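Two seasons in with the Sitano, and I finally feel like I know it well enough to write it up properly. A few people asked after my last post on yard pests, so July 7, 2026 it is, smack in the middle of mosquito season, with the thing humming away on the other side of the screen door as I type.

## What it is

The Sitano is a mosquito trap for the yard. It's a squat drum that sits on the ground, with a fan inside, a catch bag under the lid, and a slot for a scent cartridge that's meant to smell like people. Mosquitoes come to the scent, the fan pulls them down, and they dry out in the bag. There's no zapper and no propane tank. It plugs into an outdoor outlet and that's it.

I'd had a zapper before (like everyone on our street, I think) and it mostly fried moths. I love moths! I hated finding them in there. The Sitano bag has a few in it now and then, but the bulk of what I shake out is small, gray and leggy.

## Setting it up

Easy, mostly. The legs snap on, the bag clips to a ring, the cartridge slides in. The instruction sheet is good, with big drawings, though it skips over the bag clips completely, and those are the one part I got wrong. If you hear a flapping sound, the bag isn't seated. Push until both clips click.

Placement matters more than anything else. My first spot was right beside the patio table, which was dumb: I was calling every mosquito in the yard over to dinner. It now lives in the shade by the back fence, near the hydrangeas, upwind of where we sit. The sheet says to give it 3 weeks before you judge it, and I'd agree with that. The first week I was ready to send it back. By the end of the third I was eating outside in shorts.

The cord is the annoying bit. It's short for something that's supposed to sit far away from you, so plan on an outdoor-rated extension and a covered outlet with a GFCI.

## Day to day

I leave it running from spring until the first cold nights in October. It's quiet, quieter than a box fan on low, and from the patio I only notice it when the neighbors' AC shuts off. The power use is small enough that I couldn't pick it out on our bill.

Emptying the bag is a bit gross and also weirdly satisfying. I do it in the morning with the fan still running, so nothing that's alive flies back out at me, then tie off the bag and clip in the spare. Rinse the mesh collar while you're there. It gets furry with dust and dandelion fluff, and the pull drops off a lot when it's clogged.

Rain hasn't bothered it. We had a storm in May that knocked over the grill cover and two tomato cages, and the Sitano just sat there and kept going. I did start bringing it in when high wind is forecast, and it goes in the basement for the winter with the cartridge taken out.

## What it won't do

It won't fix a yard that's raising mosquitoes. Before you spend a dime, walk around and tip out standing water: plant saucers, the wheelbarrow, that fold in the tarp, clogged gutters. Change the birdbath water every few days. I found wigglers in the corrugated pipe on our downspout, of all places, and sorting that out made a difference on its own.

It also does nothing for ticks, wasps or the little black ants by the steps. And I still wear repellent at dusk, because we've had West Nile in the county and one bite is one too many. My son reacts badly to bites, so he gets long sleeves too.

One more gripe: the cartridges. They fade before they look used up, and the only hint is an emptier bag. I write the date on each one with a marker now. The Jukcombe refills fit the same slot, and I ran one last summer with no trouble, though it's a tighter squeeze going in.
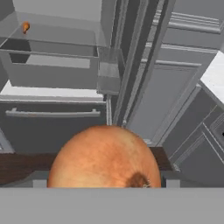
Wayne Birkett wrote in to say he's had the opposite experience with refills. His Jukcombe cartridge swelled in the heat and he had to work it out of the slot with pliers, so he's back to the Sitano ones and stores them in the garage fridge. He also runs his trap on a timer, dusk to sunrise, and says he catches as much as he did leaving it on all day.

I haven't tried the timer, and I'm a little skeptical, because the striped ones that get my ankles are out in full daylight. It probably depends on which kind you have. But the fridge idea is great and I've cleared a shelf already.

## Would I buy it again?

Yes, in a heartbeat. I looked hard at the Triltier before I bought, and it's a handsome thing with a longer cord, but it needs its own brand of bag and I couldn't find those locally. The Sitano bags are sold at our hardware store, next to the citronella, and you can wash and reuse them a few times if you're gentle.

If your yard is small and shaded like ours, one is plenty. For a big open lot I'd think about two, one at each end, and I'd keep both well away from the kids' swing set. Start it early in the spring, too, before you've had your first bite. I waited until June the first year and spent the rest of that month catching up.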